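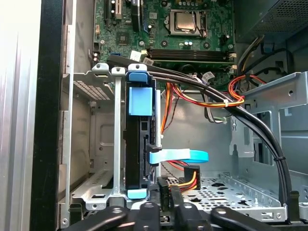
The hard drive in its caddy, with the flat blue data cable and the power plug connected.

Inside the Old Computer
Gallery by Oana Sandu
Posted Tue 19 April

I like very much to look inside computers. When I was learning English, my first long book in this language was a repair manual, so please forgive me if I sometimes write like one. This small gallery is about one open case and about the drive that lives in it. We call the machine Jerstead, after the label that my colleague Costache once put on its side panel. The label has fallen off but the name has stayed.

Jerstead was the office machine of Daleseck, where it kept the invoices and the colour scans of the old drawings. It is not fast and it was never beautiful from the outside. With the panel off I find it more interesting than many new ones, which hide everything under black plastic covers.

The board
The motherboard is green, as most of them used to be. The processor sits in its socket with the metal frame and the lever, and the memory slots run beside it with white latches at the end. If you are new to this, please learn the latches first. They should be pressed gently with the thumb, and a memory module that does not want to go in is usually turned the wrong way. I have bent one latch in my life and I remember the sound.

The cables
For me the cables are the best part of any case. The orange, yellow and red wires are gathered with a little white zip tie, and the two thick black cables go in one big curve over the drive bay and down the side, where they have a black tie of their own. Somebody took care with this. I have opened machines where all the cables were pushed into one corner like winter socks in a drawer, and to find one connector you had to move all the others.

My own rule is to leave a bit of slack near each plug. A cable which is pulled tight looks tidy, but then the drive cannot be moved even by the width of a finger without taking the plug off.

The drive
Here is the order in which I take a drive out, for those who asked me by e-mail:
Shut down, switch off at the wall, and wait a little.
Touch the bare metal of the case.
Take off the data plug, then the power plug. Hold the plug, never the wires.
Release the caddy and draw it out straight.
Put it on something soft.

The caddy is made of blue plastic, and I am fond of that colour in a grey case. Blue in this machine means that your fingers are allowed there. 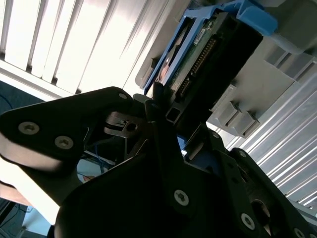
The row of contacts at the end of a drive should not be touched, and I try to hold the drive by its sides or by the caddy. Before it goes back I look at the contacts near a window. Daylight is better than any desk lamp for seeing dust on gold, and it costs nothing. For the dust itself I use a soft paintbrush from the craft shop and I keep it only for this work.

It is also a good moment to write down what is on the label. I have a notebook with 169 drives in it by now, each with its serial number, the date and a word or two on its condition. Jerstead's drive is on page 99, beside one from an Altari cash register that was so noisy we could hear it from the hallway. Costache says that I should make a spreadsheet. Perhaps in August, when the office is quiet.

When the drive is back in its place, I connect the power plug first and the data plug after it. It makes no difference to the drive, only to my fingers, as the power plug is the stiffer one. Then I check that no wire can reach a fan, and I leave the side panel off until the machine has started once.

If you have pictures of your own old machines with good cable work, please send them to me through the contact page. Photos of drive bays are especially welcome, also the dusty ones.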